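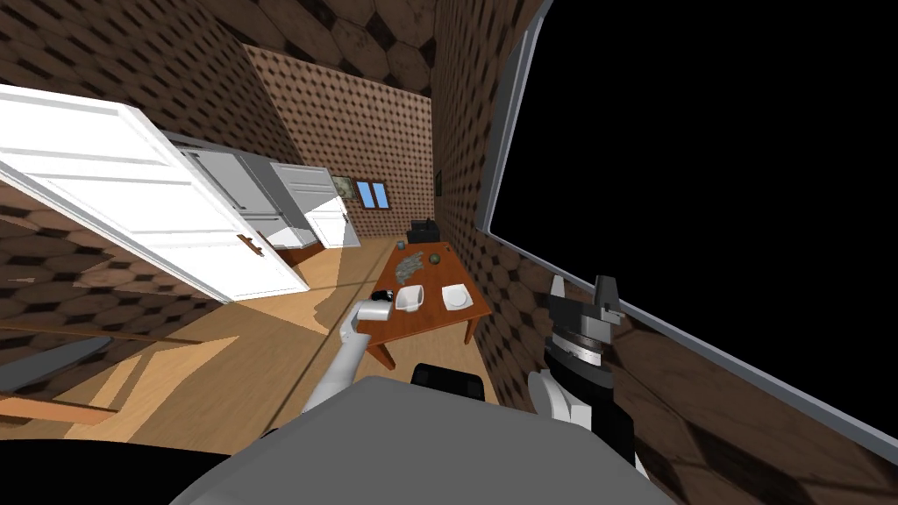

A white cup and a square plate on a wooden table.

Race Mechanic (Number Two, Chassis)
Fabbri Racing, Drustisley
Full time, permanent
Advertised 2025-09-03

Fabbri Racing runs single-seaters in the Imholm Championship and prepares historic cars for private owners from the same workshop in Drustisley. We need a number two mechanic for one of our championship cars. The job starts in December, when the cars are stripped for the winter rebuild, and carries on through the full race season.

You will report to the number one mechanic on the car. Over the winter you will be in the workshop Monday to Friday. Once testing starts you will travel to every test and race with the team, and your working week will be arranged to fit.

What the job involves

Stripping, cleaning, inspecting and rebuilding suspension, uprights, steering and brakes.
Gearbox removal and refitting, and ratio changes at the circuit. Gearbox internals are looked after by another department, so you would not be expected to rebuild one on your own.
Setting the car up on the flat patch to the engineer's sheet, and recording what you have done.
Keeping the lifing records for your corner of the car up to date. Parts go on the car with a card and come off with a card.
Crack testing of suspension parts between events, with training if you have not done it before.
Loading and unloading the trucks, building the awning and packing it away again.
Wheel gun or jack duty at races with a compulsory stop. Practice is held in the yard and attendance is part of the job.
Helping with the historic cars in quieter weeks.

There is a fair amount of cleaning and lifting. The truck and garage work is shared by everyone who travels, including the engineers.

What we are looking for

You should have worked on racing cars for at least one full season, paid or unpaid. Single-seater experience is preferred, but we will consider people from sports cars, touring cars or rallying. A college course in motorsport or light vehicle work is useful and will not make up for a lack of time on cars.

You need your own hand tools. Torque wrenches are supplied and checked by us, and you must use ours on the car.

You need a full driving licence. A licence that covers towing or larger vehicles is helpful, and if you do not have one we may put you through the test after your probation period.

You must already have the right to work in the UK and hold a passport that will be valid for the whole of the coming season. Two of the rounds are abroad.

You should be able to read a set-up sheet, write legibly and tell someone straight away if you have dropped, bent or forgotten something. Please do not apply if you cannot work weekends.

Hours and travel

Workshop hours are 8.00 to 5.00 with an hour for lunch, and a 4.00 finish on Fridays. At events we work until the car is ready. After an accident in practice that can mean late into the night, and you would then be given a later start or time off the following week.

Most of our testing is done at Novdale, 70 miles from the workshop. We go up the evening before and stay over. Travel, hotels and meals at events are paid for by the team. Rooms are shared between two.

Holiday is taken mainly between the last round and the start of the rebuild, with a shorter break in the middle of the season when the workshop shuts. If you have a wedding or something similar already booked, put it in your application and we will tell you whether it clashes.

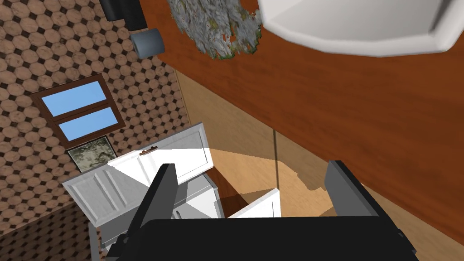 Octagonal tiles, seen from above.

Pay and benefits

Salary depends on experience and will be discussed at interview. On top of salary we offer:

A season bonus of £1725, paid after the final round to everyone who has travelled with the cars for the whole season.
£50 for each night away, paid monthly.
Workplace pension.
Team clothing and safety footwear, replaced each year.
Help with the cost of moving if you live too far from Drustisley to travel daily. We do not have staff housing.

There is a probation period which ends after the first race. Your notice period is one week until then and one month afterwards.

The workshop

We are on the industrial estate at Drustisley, on the side nearest the bypass. The championship cars are in the main bay and the historic cars next door. There is a small machine shop and a fabrication area, but composite repairs are sent out. Parking is free. The nearest bus stop is a long walk away and the first bus does not arrive in time for an 8.00 start, so most people drive or cycle.

How to apply

Send a CV of no more than two pages and a short covering letter. Tell us which cars you have worked on, what your job was on each, and when you could start. Give the names of two people you have worked for, one of them in racing if possible. We will not contact them without asking you first.

Applications can be sent through the form on the vacancies page or posted to the workshop marked Number Two Mechanic. We are at events on many weekends and it may take us a few days to reply.

Interviews will be held at Drustisley. We see no more than 5 people for each job. The interview lasts most of a morning and includes a practical task on a rear corner, so bring overalls and suitable boots. Tools for the task will be provided. Travel costs to the interview can be claimed back with a receipt.

Applicants who are not chosen for an interview will be told by email. We also take on weekend helpers for the historic cars, so please say in your letter if you would like to be considered for that as well.

No agencies, please.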